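4.2 Thread color, glare and slack

I went into this part of the study thinking thread color would be the boring variable. We had four colors in the drawer, I liked the violet one, and I'd have happily used it for everything. Then we started going back through the Werik recordings and I found myself squinting at the same few seconds over and over, trying to decide whether the violet thread was lying flat or had a small loop in it (and getting a different answer on different days, depending on how much coffee I'd had).

So we did it properly. We pulled 74 short clips from the Pant sessions, left out the ones where the thread was hidden the whole time, and ended up with 55 we could score. Two of us marked each clip for slack: taut, loose, or can't tell. The lighting was the same Plimeo lamp we describe in Section 3.1, set to 30 percent, and we moved it only between sessions. We scored the clips in random order with the sound off, and we didn't talk about them until both sheets were in.

The "can't tell" pile was the interesting one for me. I expected it to be full of clips with fast motion, and there were a few of those, but most of the trouble came from glare. A pale surface with a bit of shine breaks up into tiny bright dots, and a light thread passing over those dots gets chopped into pieces that your eye then joins up however it likes. Dark thread did much better on this, and we switched to it for all the November sessions. I should say that the Basero thread guide we'd been following has nothing on glare at all, so we were making up the scoring rules as we went. They're in the supplement, warts and all.
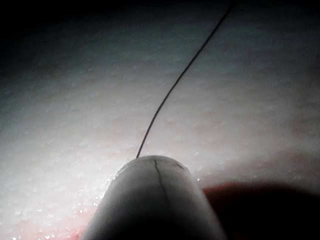
Slack is easiest to judge when you can follow the whole visible length of the thread in one go, and the dark thread lets you do that. Our rule was to look for knots and loops first, then for any change in the curve, and only then to write down a score. The thread in Figure 4 has a long, gentle bend in it, and at first I wanted to call that slack, but it's taut the whole way up with no knots or loops, so a curve alone didn't count as loose in our scoring. It also stays easy to see against the pale surface, even with all those bright specks to the left of the fingertip. Clips where the two of us still disagreed after a second viewing stayed in as "can't tell," and we report them that way in Table 2.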